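Protokoll Greifervergleich Hetora, 22. März 2021
Anwesend: Masilela, Swanepoel (Protokoll)

TOP 1 - Handgreifer
Essstäbchen und Schale mit Löffel bleiben Testobjekte. Backen Bavden weiter im Einsatz. 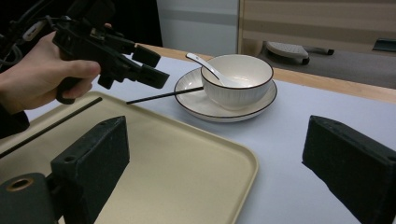 Masilela: Schließweg in 4 von 15 Läufen unvollständig aufgezeichnet. Controller Mutura wird bis Lauf 1092 nicht getauscht.

TOP 2 - Kameras
Kopfansicht wird beibehalten, Abgleich durch Swanepoel. 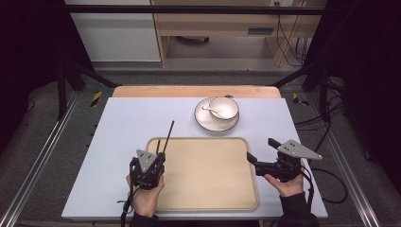 Abb. 2: Kopfansicht, beide Handgreifer am Tablett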